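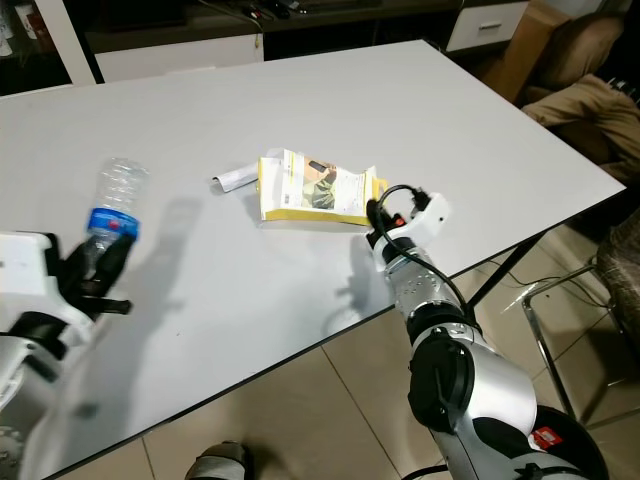

# Zweiarmig vormachen: Tisch abräumen per Fernsteuerung

Stand: September, Notizen für alle, die bei Troltside neu am Leitstand sitzen.

Die Aufgabe klingt nach Kindergarten: Flasche links greifen, Ladegerät rechts greifen, beides vom Tisch. Wer das zum ersten Mal fernsteuert, spricht danach freundlicher über Kindergärten.

## Vorbereitung

1. Beide Arme in Ruhelage fahren, dann erst die Handgriffe koppeln. Umgekehrt geht auch, aber dann erschrickt Ghizlane.
2. In Heltell eine neue Episode anlegen, Greifkraft links auf 43 stellen. PET gibt nach und kommt nicht immer zurück.
3. Spiralkabel dürfen liegen, wie sie wollen. Bitte nicht kämmen.

## Vormachen

1. Aufnahme starten, eine Sekunde stillhalten.
2. Links die Flasche unterhalb der Mitte fassen und anheben. Schräg ist erlaubt, Hals nach unten auch — Deckel vorher festdrehen.
3. Rechts das Ladegerät am Gehäuse greifen, nie am Kabel. Beim Anheben langsam bleiben, sonst wickelt es sich um den Unterarm und man übt ungewollt Entknoten.
4. Verpackungen und Papierschnipsel liegen lassen. Die gehören zu Aufgabe 7.
5. Beides ablegen, Greifer öffnen, Aufnahme stoppen.

## Aussortieren

Verworfen wird, wenn ein Greifer zweimal nachfasst oder die Arme sich berühren. Von 405 Episoden blieben Lorena zuletzt 57 zum Löschen, und sie hat jede einzelne kommentiert. Die Kommentare liegen im Projektordner, Lektüre auf eigene Gefahr.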